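25 February 2018

Notebook, fermentation corner. Continues from the last page, where I ran out of space.

Starter comparison, day 6. I keep two rye starters now, the Marach one (from flour of Marach mill, whole grain) and the Gadari one (lighter flour, sifted). Same water, same spoon, same feeding hour in the morning. The purpose is still to decide which one we take for the spring bread course, and to stop the discussion in the kitchen about it.

Marach: rises well in 4 hours, then falls quickly. Smell is sharp, like apple vinegar, a bit of nail polish on top. I think it is hungry. Yesterday I gave it the same portion as always, and in the evening there was gray liquid on the surface. I stirred it back in. Maybe I should pour it off next time, the books do not agree on this.

Gadari: slower, 5 hours to the top, but stays there a long time. Smell is mild, yogurt and wet straw. The texture is softer and it makes smaller bubbles. When I pull the spoon out, it makes a long string. I like this one more, but I must be careful that I do not like it only for being less trouble.
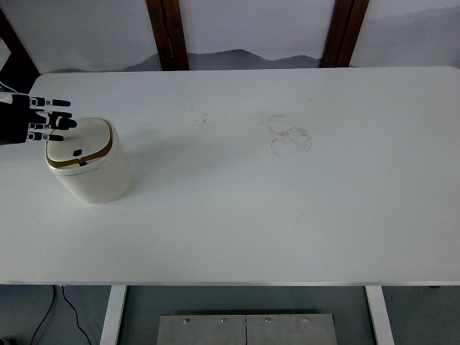
The temperature in the room is the weak part of the whole comparison. In the night the heating goes down and in the morning the jars feel cold in the hand. I moved both to the shelf over the radiator, with a folded towel under them. It is better, but now the left side is warmer than the right side. I change their places at each feeding and write L or R on the tape. Please, whoever feeds them when I am away, do the same and write it down, also if you forgot one time. A wrong note is worse for me than an empty line.

Test loaves from Tuesday's dough page: I crossed out the weight of the second loaf, it was weighed with the tin. The corrected weights are on the loose sheet at the back.

Salt. We still have the coarse salt from Istham and it does not dissolve in the cold dough. In the crumb of the Gadari loaf I found two hard grains. For the next bake, dissolve the salt in a part of the water first, and let it stand until nothing scratches on the bottom of the cup. The fine salt is only for the cucumbers, please leave it there.

Flour stock: total 2,297 grams of Marach flour left after this morning. This is enough for the feedings but not for one more big bake. I asked for a new bag together with the Tejada order, and the answer was that it comes in the first delivery after the holiday. Until then no pancakes from the discard with fresh flour added. Discard only, with egg. 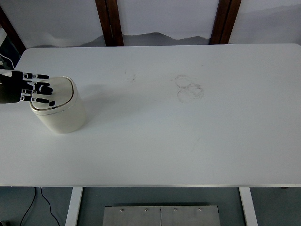 Hand over the cream-colored container, palm down.

Cabbage crock: brine was under the weight again, I added a cup of salt water. No mold. The taste is still more salty than sour, so it stays where it is. I do not open it every day any more, I was too curious in the beginning and it did not help.

To do before the next bake:
wash the proofing cloths without perfume soap
find the second thermometer
new tape for the jar lids, the old one slides when it is damp
feed Marach also in the evening, half portion, and see if the gray liquid comes back

Question for myself: if Marach becomes calm with two feedings, is it then still a fair comparison with Gadari on one feeding? I think no. Then both must get two, and I start to count the days again from the beginning.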